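The Skanine Field Sieve Set for Archaeological Finds

If you have ever spent a damp afternoon on your knees beside a spoil heap, you will know how much of a site's story is told by very small things - a flake of flint, a fish bone, a single bead no bigger than a lentil. The Skanine is the sieve set we make for exactly those afternoons, and we are very fond of it.

It began with Gertraud Fuchs, who dug for many seasons on the long barrow at Sitach and grew tired of meshes that sagged by the second week. She drew the first one on the back of a context sheet (we still have it, mud and all) and brought it to our workshop, where Jerome Dimaculangan turned it into something we could build properly. We have sent out more than 1,000 sets, to university field schools, county units and a good many local societies.

Each set has 4 stacking trays in beech with stainless steel mesh, running from a coarse top tray for pebbles and larger sherds down to a fine one for seeds and beads. The trays sit snugly in one another and lift apart with the side grips, even in thick gloves. You can use them dry at the trench edge or wet, over a tank, and the mesh can be changed with an ordinary screwdriver when it finally wears through.

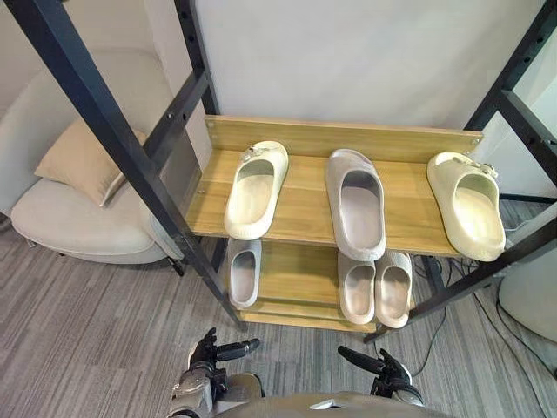

Slides with thick soles on a wooden shoe rack.

People often ask us which mesh they really need. For chalk and light sandy soils the whole stack works well as it comes. On heavy clay we would leave out the finest tray until the lumps have been soaked and broken down, or you will be there until supper. The team at Agbayani, who work on a clay ridge with a ring ditch and two cairns, soak their samples overnight and start sieving at seven in the morning, and we have borrowed that habit ourselves.

Looking after it is simple. Brush the trays clean between contexts, rinse them at the end of the day and stand them on edge to dry, out of strong sun. A little linseed oil on the beech every May keeps it sweet.

The Usora stand is sold separately and holds the full stack at a comfortable working height - your back will thank you!

Skanine Field Sieve Set, complete: £110
Order code: 996
Spare mesh and side grips: please ask us
Usora stand: made to order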